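**Nota de prensa · Marzo**

# Cirnix estrena su gala del deporte de barrio, y os la cuento yo, que la organizo

¡Por fin puedo contarlo! Llevo meses mordiéndome la lengua cada vez que alguien me preguntaba qué estábamos tramando en Cirnix, y la respuesta es una gala. Una gala de verdad, con alfombra (verde, que para eso somos gente de césped), presentadora, orquesta pequeñita y premios que pesan lo suyo.

Se celebra en el pabellón Fevthorpe, con aforo para 600 personas, y va dedicada a quienes compiten fuera de los grandes focos: equipos de barrio, clubes de atletismo que entrenan de noche, nadadoras que se levantan a las cinco. Tenemos 46 candidaturas repartidas en ocho categorías y os aseguro que leerlas todas me ha costado más de una llorera en el autobús.

El premio gordo se llama Falcão, como el equipo de fútbol sala en el que jugué de cría (perdíamos casi siempre, pero qué bien lo pasábamos). Se entrega a la mejor trayectoria y lo decide un jurado de antiguos deportistas. El resto de categorías las vota el público desde nuestra web, y ahí sí que no me pidáis pistas, porque no veo los resultados hasta la misma noche.
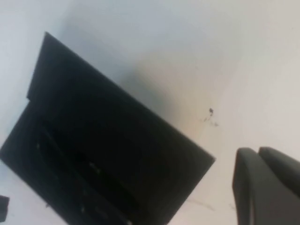 *Pieza negra sobre fondo blanco.*

La música corre a cargo de Zerker, que son de aquí al lado y tienen una versión del himno del pabellón que me pone los pelos de punta. Tocarán al principio y otra vez al final, cuando ya nadie se acuerde del protocolo. Entre medias habrá un desfile de las categorías infantiles por la alfombra, cada club con su camiseta, y sospecho que se van a llevar los mejores aplausos de la noche.

Las entradas cuestan 40 euros e incluyen la cena fría de después. Hemos reservado 100 a mitad de precio para menores de dieciocho años con ficha federativa, así que avisad en vuestros clubes cuanto antes. Las puertas abren a las siete y media de la tarde y la ceremonia empieza a las ocho y cuarto. Se puede venir en chándal, ¡faltaría más! Yo iré de largo con zapatillas.

Lo recaudado en taquilla, descontados los gastos, irá a becas de material y desplazamientos para los clubes finalistas. Publicaremos las cuentas en la web de Cirnix al mes siguiente.

**Para medios:** las acreditaciones se piden con el formulario de prensa de nuestra web. Habrá zona de entrevistas junto a la alfombra desde las seis y media, y una sala con mesas y enchufes abierta hasta medianoche.

*Oficina de prensa de Cirnix*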